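Home Talks Notes Archive Contact

Two Colors in One Bin: Speaker Notes
Nikola Duda, 6 May 2022 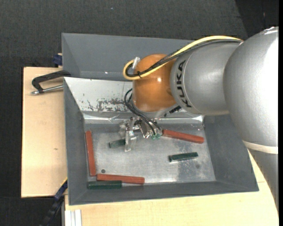
Reddish-brown and dark green bars sharing the front bin, with a second bin right behind it.

Shares 71 | Comments 2

(Wait for people to sit down. Leave the picture up the whole time they're finding chairs, and don't talk over it.)

Good morning, everybody, and thank you for coming to the small room when I know perfectly well there's a bigger talk going on down the hall. I'm Nikola, I've spent most of my working life in stockrooms of one kind or another, and I'm going to talk to you about bins. Gray ones, mainly! I promised the organizers I would get through it without mentioning software, and I'm going to try.

Start with the bars. Ask the room: how long did it take you to see that there are two kinds? Let them answer. It will be quick, and somebody usually laughs. Reddish-brown, dark green, on a gray floor. You didn't need a label and you didn't need me.

Then ask the harder one. Which color is the odd one out? There's no answer, because there are as many of one as of the other, and that is where the trouble in a mixed bin begins. With a single green bar among the brown you'd say to yourself, ah, that one got lost. With an even split you assume somebody meant it, and you walk on by.

(Pause here. Drink some water. I always forget.)

Tell the Daltik story. When I started at Daltik we had 1,542 items on the stock list and one long wall of shelving, and the rule was one item, one bin, no exceptions. It was a lovely rule and it lasted until October, when we ran out of bins. So people doubled up, the way people do, and they doubled up whatever happened to be nearest. Two lengths of the same thing in the same color, side by side. We spent a miserable winter handing out the wrong length and apologizing for it.

What we came to in the end, after a good deal of grumbling (mine included), was that sharing a bin is fine as long as the two things look different from where you're standing. I mean standing, with your coat on, in the light you've really got in that corner at four in the afternoon. Brown and green do well on gray. I'd be more careful with dark green and black, and I'd never again put cream in with white, though I did it twice.

A word about the bin floor. Look at how worn it is. I'm fond of a worn floor, I have to say, and I've had long arguments with the people at Birnetti, who would like to sell me new liners every year. A scuffed metallic floor still gives you something to see a dark bar against. If you do line a bin, choose the liner for the color of what's going in it. Chmielewska, our second site, lined everything in brown one summer and then couldn't find anything brown until we took it all out again.

(If time is short, skip to the second bin.)

Spread versus stacked. Somebody always asks about this. Bars spread over the floor take up room, and a tidy person will itch to line them up against one side. I'm a tidy person and I itch. But for a bin that's in use all day I'd leave them with some space between, and keep the neat stacks for the shelf. Fingers need somewhere to go.

The second bin. I love having one directly behind the first, same gray, within reach. At Olel they used theirs for anything they weren't sure about, and the front bin stayed honest as a result. At Daltik we used ours as the refill. Either works, and I'd only ask you to pick one and tell the next shift, in writing, on a piece of paper taped to the bench where they'll see it.

Exercise, if the room feels friendly: have everybody turn to a neighbor and name the two things in their own place that get mixed up most often. Give them longer than feels comfortable. I've done this with a group from Olel and they were still going at the coffee break, somebody had started drawing shelves on a napkin.

Questions. Likely ones: lids (I don't use them on the bench), labels on the front or the rim (front), and what to do about people who are color blind. For that last one, slow down and take it properly. Separate bins, or a notch or a tag you can feel, and ask the person concerned before you decide for them.

Handouts are on the chair by the door. Please take two if you've got a colleague who couldn't come.

Previous Next Back to Talks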